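Faustine Tanguy had 113 demonstrations of a table being cleared and a theory that they were all too good. The method, which the Danardale people called Skorkach after a village one of them had been sick in, learned tidying by watching a person's hands. It had watched a great many. It now tidied beautifully, provided nothing went wrong.

"So we teach it doubt," said Vlasta Trnka, who had plenty to spare. "You reach for a thing. You stop. You think better of it. Then you reach again."

"On purpose?"

"I do it every morning with the wardrobe."
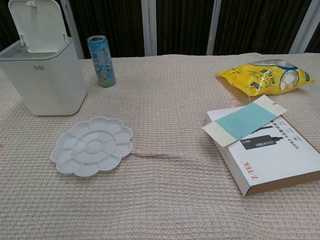

Doubt, as a training signal, was harder to perform than either of them had supposed. Faustine kept hesitating in the same place, for the same length of time, like an actress waiting for a doorbell. Vlasta wanted it looser. She wanted real reluctance over the yellow snack bag, and a proper wavering between the can and the flower-shaped palette. The bin, with its lid standing open, had begun to look impatient. By four o'clock Faustine was sincerely unsure about everything on the cloth, including the cloth, and Vlasta said those were the first two takes worth keeping.

They trained on them overnight. In the morning the robot approached a table, extended an arm towards a cup, and stopped. It withdrew. It extended the arm again -- a little to the left -- and stopped.

"How long has it been doing that?" asked Faustine.

"Since six," said Vlasta. "Write it down as a result."

Faustine picked up the pen, put it back, and picked it up again.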